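Liesl Moser
@lieslmoser

I own too many pencil cases. I'm aware of this. A thread.

It started in March, when I decided the desk drawer would be "sorted by function." The drawer had one function, and that was refusing to open past the halfway point.

So I took everything out. Pens that write, pens that used to write, a protractor I have been moving from apartment to apartment since ninth grade as if someone might demand an angle.

My theory was that if every kind of thing had its own hard case, I would never again dig for an eraser. I now dig for the case with the eraser in it. Progress.

The see-through ones are the only ones that make any sense. You can tell at a glance that you've picked up the wrong one.

The black one is where things go to retire. I put a good mechanical pencil in there in the spring and we haven't spoken since.

Then came the tray phase. A shallow green plastic tray, vented around the rim, meant (I assume) for vegetables or something else with a purpose in life. Pencil cases fit in it side by side like sardines with office jobs. 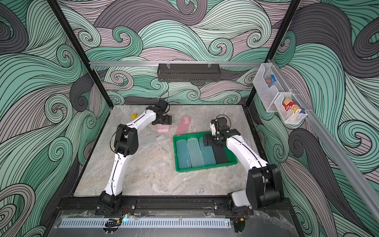
Yao-tsung Chiang: ok but lay them flat and you lose the whole tray to one layer. Stand them on their long edge, you'd get twice as many in and you can still pull one out without moving the rest

I tried this, Yao-tsung. They stood up beautifully until I closed the drawer at a normal human speed. Then it was dominoes, and I had to get the drawer open again with a ruler.

The ruler, I should add, does not fit in any of the cases. It has lived on top of the fridge for 11 months.

On the pink soap box: yes, it's a soap box, and yes, it's in the stationery. Small, rounded, closes properly. Best thing I've ever kept paper clips in. Soap had no idea what it had.

The clear pencil box hasn't been assigned a spot yet. It was going to be for stamps, then for sewing needles, and last week it was going to be for "misc," at which point I had to go lie down.

Conall has asked whether I've considered owning fewer pens. I've muted Conall.

Current rule of the house: if a case doesn't fit in the green tray, it doesn't get to stay. I've already looked up whether they sell the tray in a larger size.

They do. It comes in blue.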